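Vikdale sorting cell, fault notes. Posting this as a thread so the other sites can read it.

Short version: on July 13, 2025 the arm went into a protective stop with a part still in its fingers, and we could not clear it for most of a shift.

1/ The job is simple to say. Pick one thing, put it through a hole in a box, go back for the next.
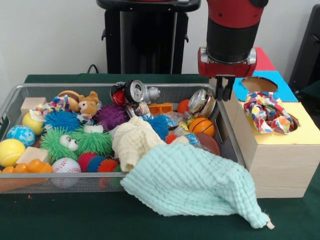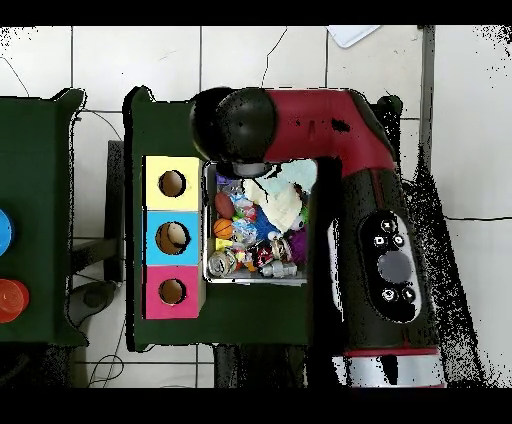

2/ The fault is a force trip on the wrist. It fires when the load goes past the limit for longer than the filter allows. The first one in our log is from March, and we wrote it off as a bad pick. By July we had 7 of them in 397 cycles, and every one came during a lift. Cloth is the worst case. The mint-green towel hanging over the basket rim is the sort of thing I mean - grab one end of a piece like that and the rest can be pinned under whatever is on top of it. The arm pulls, the load climbs, the arm stops.

3/ A stop is fine. I want it to stop. The trouble was the state it stopped in. Our release routine opened the gripper only after the fault was cleared, and the fault would not clear while the wrist was still loaded.

4/ Somebody reached in to pull the cloth free by hand. The drives were still powered. The arm did not move and no one was hurt, but that goes down as a safety report and I filed it as one.

5/ Ingvild Boström at Wurkine went through the log with me. At cycle 274 the controller retried the lift 2 times before it gave up. The retries were on by default. I had never looked at that setting.

6/ Changes made so far: retries off. The lift is slow for the first stretch, with a lower force limit. If it trips there, the arm goes back down the way it came and opens. Drive power goes off before any hand goes in, and that is now printed on the cell.

7/ Still open: the filter time. Too short and it trips on a normal heavy pick. Too long and it drags the whole load sideways. If anyone at Ciltcombe has numbers for soft goods, please send them.

8/ The Mathebula cell runs the same release routine. Check yours before the next run - it is the block right after the fault handler.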